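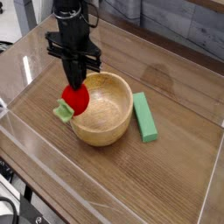 Felt tomato and round wooden bowl, play food range

Last updated: January, 16:10

Ticket 1358 – Shelf labels print with the barcode shifted left
Opened by: Lindsay Donnelly, Ollness stockroom
Printer: Hultine desktop label printer, USB
Status: Resolved

Problem
Labels for the play food range print with the first bars missing. The hand scanner rejects them. Price and item name are readable. Labels for books and puzzles print correctly from the same roll.

09:20 – Ran the printer's self-test. Borders square, no faded columns. Print head ruled out.

09:35 – Reseated the roll and recalibrated the gap sensor. No change.

09:50 – Printed the bowl label from the second PC at the counter. Barcode complete. Fault is on the stockroom PC or in its copy of the template.

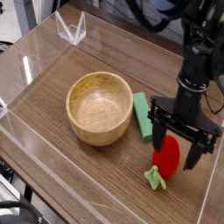

Bowl, green block and tomato

10:15 – Compared driver settings. Both PCs have label width at 40 mm and left offset at 3 mm. Driver versions match.

10:40 – Opened the play food template in Sarmiento on the stockroom PC. Page width is saved as 43 mm. The template on the counter PC has 40. Sarmiento centers the page on the label, so the wider page pushes the left side off the edge.

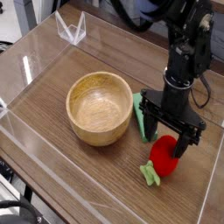
Changed the page width to 40 and saved. Next print came out the same as before. Sarmiento had reloaded the old template from the Bisanstead shared folder at startup.

11:25 – Replaced the template in the shared folder and restarted Sarmiento on both PCs. Test labels for the bowl and the tomato scan from either PC.

11:40 – Lindsay reprinted the full range. No rejects at the scanner. Old labels still on the shelf need to be pulled before the next stock count.

Open item: the shared folder is writable from every login. Moved to a separate ticket – permissions are handled by the Bisanstead office.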